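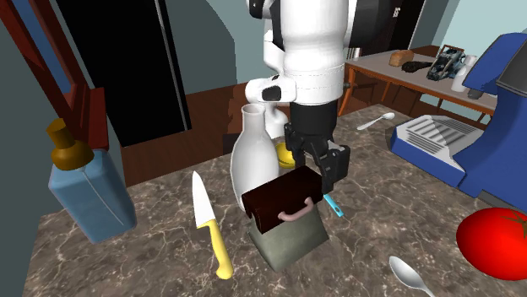
How do I pitch myself to journalists as a health expert?

Tincuța Barbu
24 June 2019

Hello all! I'm a physiotherapist with a small practice in Cledlow and I'd love to start commenting on health stories in the press. Back pain, desk posture, getting over a knee operation, that sort of thing. I did one short piece for the local paper in January and enjoyed it far more than I expected, and two of my patients brought the cutting in to show me!

I've written a bio but it has grown to 138 words and my sister says it reads like a job application. Do I need a press page on the practice website? And should I put my mobile number on it, or only an email address? I see patients until early evening most days, so I can't always pick up.

Stinard

What a lovely thing to be starting. I handled media requests for a group of clinics for 19 years and good physios were always in demand, so go for it!

Cut the bio to 50 words. Job title first, then the subjects you can talk about in plain terms (yours are great, use them exactly as you wrote them above), then the town. Your training can go further down the page for anyone who wants to check it. Put your name at the top with a note on how to say it, because radio people will ring in a panic five minutes before you go on air and ask.

Yes to a press page. Mine had a head and shoulders photo big enough to print, the short bio, a longer one, and links to past pieces. Add your January article even if it was tiny.

On the phone question, I'd give an email address that only gets press messages and set it to make a noise on your phone. Say on the page when you can ring back, for instance "between patients, and after 6pm". Reporters don't mind waiting an hour if they know it's an hour. They do mind silence.

Oh, and check what your professional body and your insurer say about public comment before you do any more. Never talk about a patient, even with the name taken out, unless you've got their agreement in writing.

Urkow

local radio!! they are always short of guests. email the producer not the presenter

Leung

Agree with Stinard on nearly all of it, though I would put the mobile number on. I'm a dietitian and most of my radio work has come from someone ringing on the off chance. I got a cheap second SIM for it and switch it off at 9, bliss.

One more tip, keep a page of two-line answers to the things people always ask you in clinic. I read mine through before every interview and it makes me so much calmer. Good luck Tincuța, do come back and post a link when the next one goes out!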